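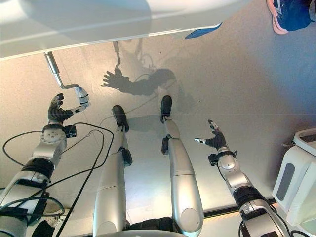 According to Brigitta Danzer, the first draft of this report spent four pages on the arms and half a page on the reason the robot kept stopping. Her note in the margin asked for the proportions to be reversed, and this version follows it. The arms are covered in the earlier Kamstead report and are only summarised in section 2.

1. Aim

The aim of the project was to make a two-armed, two-legged robot move each hand to a set point near a table and return to rest without touching the table or its supports. Walking was not attempted. All work was done in the shared workshop at Telcombe between June and the hand-in date of 8 November 2019.

The control program is called Darkorora. It was started by last year's group and we kept the name. Our version shares the message format and the joint limit file with theirs. The motion planner and the logging are new.

2. Starting condition

We received the robot with both arms fitted and the legs able to hold a fixed pose. Two faults were recorded at handover:

– the left wrist reported a position even when its sensor lead was unplugged;
– the right elbow drifted when held in one place for more than a few minutes.

The first was a software fault. Darkorora repeated the last good reading if no new one came in, with no limit on how long it would do so. We added a time limit of 43 milliseconds, after which the joint is treated as lost and the arm holds. The second was traced to a loose clamp screw inside the elbow, which was cleaned and refitted with thread lock. No drift was seen afterwards.

3. Method

The table was entered in the planner as a flat slab with a curved front edge. In the first version the slab had nothing under it. This was a mistake, as the metalwork below the top is what a rising hand meets first. In the second version each bar was entered as a chain of straight rods, with a clear margin of 5 centimetres on all sides. A bent bar needs at least two rods, and a single diagonal rod leaves the corner of the bend unprotected.

The fingers also had to be treated with care. The planner sees each hand as a ball, and the ball was sized for a closed hand. With the fingers open the hand reaches well outside it. We considered a second, larger ball for the open hand but the left arm then had almost no legal path below the table. The final rule is that a hand must be at least partly curled before it may enter the space under the top, and may open again only once clear.

Each trial consisted of one reach and one return. The start pose was the same throughout, with the legs locked. A trial was counted as a pass if both hands got back to rest with no contact and no hold.

4. Results

A total of 718 trials were run. Of these, 221 ended in a hold before the hand reached its set point. Contact with the table was recorded in none of the trials made with the second table model. Contact was made several times with the first model, always on the underside, and those runs were stopped by hand.

The holds were not spread evenly. Most came from the left arm, and most of those came late in a session. We first suspected heat in the shoulder motor and lost nearly 5 days on this. Motor temperature was logged for every trial and showed no link with the holds.

The cause was the cabling. The left arm leads had been left with a long slack loop, and repeated shoulder movement worked the loop down until it pulled on a plug. The signal then dropped out for slightly longer than our new time limit, and the arm held as designed. Raising the limit would have hidden the fault, so it was left alone. A strain relief clip was fitted at the shoulder and the slack was taken up. Holds on the left arm then fell to the same level as on the right.

5. Remaining problems

The table model is entered by hand and is only right for one position of the table. If the table is moved, the bars must be measured again. This takes most of a morning with two people.

The ball model of the hand is wasteful. A capsule along the palm with a separate one for the thumb would fit better, and the planner already accepts capsules. Time ran out before this could be tested.

The leg cables still run across the floor. They should be lifted before any stepping is tried. The Sowerby group has offered a spare overhead rail, but it needs a ceiling fixing and the workshop has not yet agreed to drilling.

6. Files

The trial logs, both table models and the joint limit file are in the project folder under Darkorora/final. Logs made before the time limit was added are kept separately and should not be mixed with the rest, as their wrist readings cannot be trusted.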